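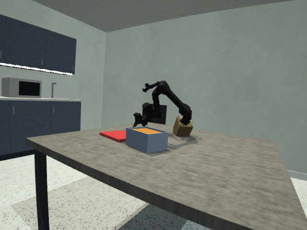
Projektbericht, Werkstatt Wohnen und Material, Wintersemester
Abgabe: 5. Oktober 2024

# Oberflächen von Esstischen im Gebrauch: Öl, Hartwachs und Lack im Vergleich

## 1. Ausgangslage

Wer einen Esstisch aus Massivholz kauft oder baut, muss sich für eine Oberflächenbehandlung entscheiden. In der Beratung wird meist mit dem Aussehen argumentiert, seltener mit der Pflege. Unser Projekt befasst sich mit der Frage, welche Behandlung im Alltag einer Wohngemeinschaft am wenigsten Arbeit macht und trotzdem über längere Zeit ordentlich aussieht.

Den Anlass gab der Gemeinschaftsraum des Wohnheims Kirside. Die Tische dort sind geölt und seit dem Einzug nicht nachbehandelt worden. Die Heimverwaltung überlegte, sie abzuschleifen und zu lackieren. Wir haben angeboten, vorher ein paar Versuche zu machen.

## 2. Material und Vorbereitung

Die Versuche wurden an Musterbrettern aus Eiche durchgeführt. Das Holz stammt aus einem Restposten der Tischlerei Aubert, die uns auch die Maschinen zum Hobeln zur Verfügung gestellt hat. Insgesamt standen uns 28 Bretter zur Verfügung. Ein Teil blieb unbehandelt und diente als Vergleich, der Rest wurde geölt, mit Hartwachsöl gestrichen oder mit wasserbasiertem Lack beschichtet.

Vor dem Auftrag haben wir alle Bretter mit Körnung 100 geschliffen und anschließend mit feinerem Papier nachgearbeitet. Beim Lack wurde zwischen den Schichten noch einmal von Hand angeschliffen. Öl und Hartwachsöl haben wir mit dem Baumwolltuch aufgetragen und den Überstand nach der Einwirkzeit abgenommen. Bei den ersten Brettern haben wir zu lange gewartet, dadurch blieb das Öl stellenweise klebrig. Diese Bretter wurden abgeschliffen und neu behandelt.

Ölgetränkte Lappen können sich selbst entzünden. Wir haben sie ausgebreitet im Freien trocknen lassen und danach in einem geschlossenen Metallbehälter gesammelt.

## 3. Durchführung

### 3.1 Flecken

Auf jedes Brett kamen Kaffee, Rotwein, Sonnenblumenöl und Tomatensoße. Eine Hälfte der Flecken wurde nach kurzer Zeit abgewischt, die andere blieb über Nacht stehen. Gereinigt wurde mit lauwarmem Wasser und etwas neutraler Seife.

### 3.2 Wasser und Hitze

Für den Wassertest haben wir ein nasses Glas auf die Oberfläche gestellt und über Nacht nicht bewegt. Beim Hitzetest stand ein Topf mit kochendem Wasser ohne Untersetzer auf dem Brett.

### 3.3 Abrieb

Für den Abrieb wurde ein feuchter Schwamm mit der rauen Seite unter gleichbleibendem Gewicht über das Brett gezogen. Die Vorrichtung dafür haben wir aus einer alten Schubladenführung gebaut. Nach 3000 Zügen wurde die Oberfläche bei Streiflicht begutachtet.

## 4. Ergebnisse

| Behandlung | Flecken, kurz | Flecken, über Nacht | Wasserrand | Hitze | Abrieb |
|---|---|---|---|---|---|
| unbehandelt | sichtbar | stark sichtbar | stark | gering | aufgeraut |
| Öl | kaum sichtbar | sichtbar | mittel | gering | matt |
| Hartwachsöl | keine | kaum sichtbar | gering | weißlicher Rand | leicht matt |
| Lack | keine | keine | keiner | weißer Ring | Kratzer |

Der Lack schneidet bei Flecken und Wasser am besten ab. Die Schwäche liegt bei Hitze und Kratzern. Der weiße Ring ließ sich nicht auspolieren, und eine örtliche Ausbesserung blieb immer als Fleck erkennbar. Beim geölten Holz entstehen schneller Spuren, sie lassen sich aber mit Schleifvlies und etwas Öl an der betroffenen Stelle beheben. Das hat bei uns pro Stelle nur wenige Minuten gedauert, dazu kommt die Trocknungszeit.

Rotwein über Nacht war auf Eiche der schwierigste Fleck. Auf den geölten Brettern blieb ein graublauer Rand, den wir auf die Gerbsäure im Holz zurückführen. Geprüft haben wir das nicht.

## 5. Befragung im Wohnheim

Parallel haben wir im Wohnheim Kirside und im kleineren Haus Plistbridge nach den Gewohnheiten am Tisch gefragt. Untersetzer werden in beiden Häusern selten benutzt. Verschüttetes wird meistens sofort abgewischt, Topfabdrücke dagegen kommen regelmäßig vor. In Plistbridge sind die Tische lackiert, dort wurden die hellen Ringe am häufigsten als störend genannt. In Kirside störte vor allem die stumpfe, fleckige Oberfläche in der Tischmitte.

Mehrere Befragte gaben an, dass sie selbst nachölen würden, wenn Material und eine kurze Anleitung bereitlägen.

## 6. Empfehlung

Für Kirside empfehlen wir, die Tische anzuschleifen und mit 2 dünnen Schichten Hartwachsöl zu behandeln. Ein vollständiger Umstieg auf Lack lohnt sich nach unseren Ergebnissen nicht, da Hitzeschäden dort nur durch Abschleifen der ganzen Platte zu beseitigen sind. Die Nachbehandlung sollte einmal im Jahr erfolgen, am besten im Januar vor der Prüfungszeit, und im Putzplan stehen.

## 7. Grenzen der Untersuchung

Alle Bretter stammten aus demselben Posten. Über Buche, Kiefer oder Nussbaum können wir nichts sagen. Die Lichtbeständigkeit haben wir weggelassen, weil die Projektzeit dafür nicht reichte. Die Beurteilung erfolgte nach Augenschein durch die Gruppe, ein Glanzmessgerät stand nicht zur Verfügung. Die Musterbretter liegen noch in der Werkstatt und können für eine Folgearbeit verwendet werden.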